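Aug 24, 2020
By the workshop safety officer, Plosdale

Chair and Floor Check, Hollenstein Hall, Ground Floor

This checklist is for the seats that stand directly on the concrete. Stools on the gallery have their own sheet. Please write OK, REPAIR or REMOVE next to each point, and put a comment if the answer is not OK.

1. Seat
No cracks in the seat or in the rim. Press with both hands in the center and listen.
OK. One seat makes a small noise when pressed, but I find no crack. Check again in December.

2. Backrest
Does not move when pulled backward with normal force. Ends are smooth, no sharp plastic.
REPAIR, one chair from the Vellau delivery. The backrest moves a little to the left side. I tightened it by hand and it became better, but it needs the correct tool.

3. Screws and brackets
All screws are present and flat with the surface. Brackets sit tight on the supports, both sides.
OK, except the chair in point 2. On the black chairs please look from behind — the small screws are easy to miss because they are the same color as everything else.

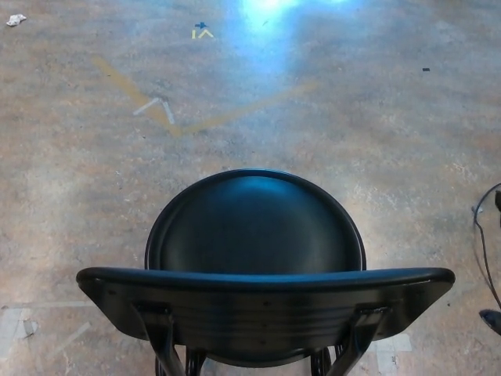 The metal supports on both sides of the backrest must be checked separately. Last year we checked only one side and signed for two, and I ask that we do not repeat this.

A remark from Mosta came back with the first version of this sheet: the screws should not be tightened at every inspection, only when there is movement, as too much tightening will damage the thread and then the bracket can never be firm again. I agree with this and have changed the instruction. Test first, tighten second.

4. Legs and feet
Chair stands level on a flat place. No bent tube, no missing foot cap.
OK. If a chair rocks, turn it 90 degrees and try again before you write REPAIR. Our concrete is not level everywhere.

5. Floor under and near the chairs
No loose pieces, no oil, no holes where a leg can catch. Floor tape lies flat.
OK with comment. Old tape that is faded but flat can stay. Tape with a lifted corner must be removed the same day — it catches the shoe.

6. Free way
Minimum 98 cm between the chairs and the wall on the door side.
OK after moving 3 chairs. They were put back in the wrong place after cleaning.

7. Follow-up
Repairs to be finished within 10 days. A chair marked REMOVE goes to the store room with a label on the seat, and is not used in the meantime, also not for a short meeting. Next full check in December, please plan 30 minutes.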